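Chapter 4
Looking After the Gripper and the Wrist Cables

Most of the service calls logged at the Wikstead training site have little to do with software. They come from worn finger pads, loose screws at the wrist, and cables that were routed in a hurry. This chapter covers the routine work that keeps a single arm in use from one week to the next. It assumes you have read Chapter 3 and can bring the arm to its rest position and lock out the power.

The cell used throughout is the small-portion cell that Paloma Whitlock and Walid Saab set up for the Skerkari course. One arm moves dry goods between light plastic containers. The loads are small, but the cell has run 933 cycles between services, and food dust gets into everything.

4.1 What to check, and when

Check the finger faces every 100 cycles. Brush the texture clean with a dry nylon brush. Do not use solvent. If the pattern is worn smooth at the tip, change both fingers as a pair – a new finger working against an old one will tilt thin-walled cups.

Check the wrist cables every 300 cycles. Move the arm by hand through its full reach and watch each loop. A loop should have enough slack to follow the joint and not so much that it can catch on a rim or a handle. Read the cable tags while you are there, and replace any that have come loose.

The wrist camera needs a clear view between the open fingers. Open the gripper fully before you judge the view, and keep the containers where they will stand during the run. 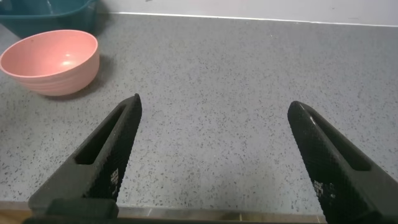
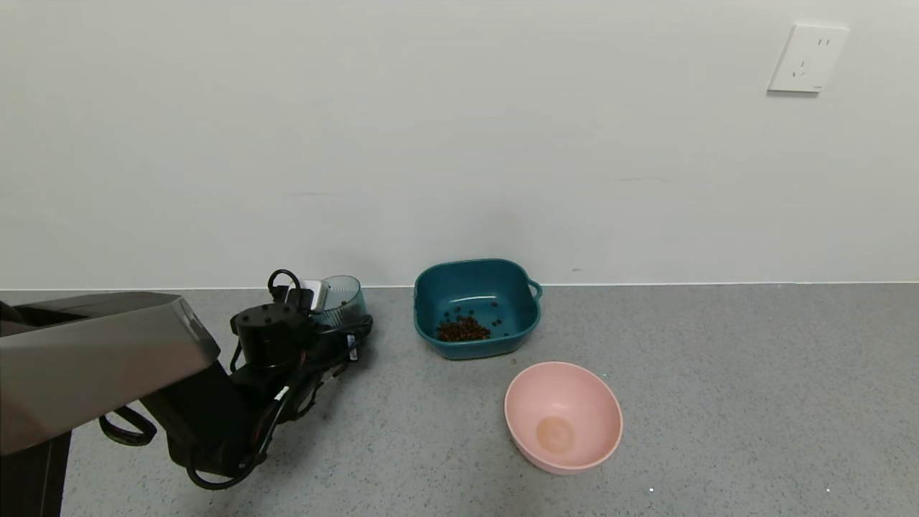
Write down the cycle count before you reset it. Reginald Benavides, who kept the first service log for this cell, used one line per check, with initials at the end, and the log sheet in Appendix B follows his layout. Cable faults are entered separately from finger wear, even when both are found on the same visit.

Section 4.2 begins with removing the fingers. You will need the hex key set, a parts tray, and a second person to support the wrist.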